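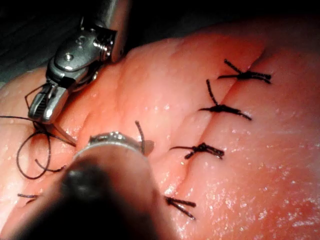
My evening course in suturing has finished, and I want to write down a few things before I forget them. I am still slow, and English is not my first language, so please be patient with both.

The pad is animal tissue, and I like it more than the silicone one from Brurico I used in June. Silicone forgives everything. Tissue is slippery, and if you pull too strongly, the stitch cuts into it.

Interrupted stitches

Each stitch has its own knot, so one bad knot does not spoil the whole row. My teacher, Tia Whiteley, wants the tails short but never too short. I was always leaving mine long — I was afraid that the knot would open.
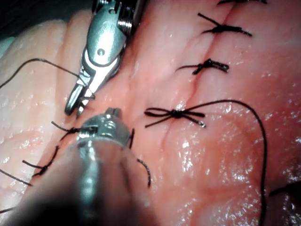
The thread

Black thread is easy to see on a pale surface, and this helps me a lot. The difficulty is the length. With a long thread you can make up to 3 stitches more, but it makes loops wherever it wants, and then you must stop and find the correct end. 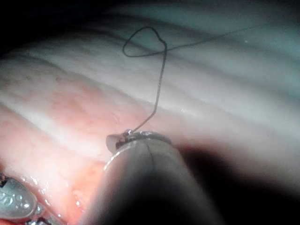 I also learned to hold the needle a little behind the middle and to enter the tissue at 90 degrees. After this you only follow the curve. When I try to push straight, the needle turns in the jaws and I have to begin again.

Knots

For the knot you wrap the thread over the jaws, take the short end and pull both sides flat. I practiced this at home with a shoelace for two weeks.

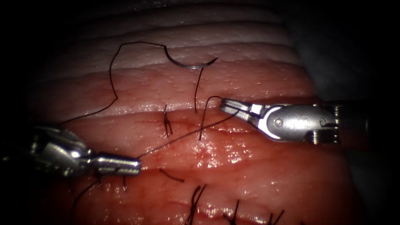
Thread between the two instruments, needle resting at the top.

Next I want to learn the running stitch.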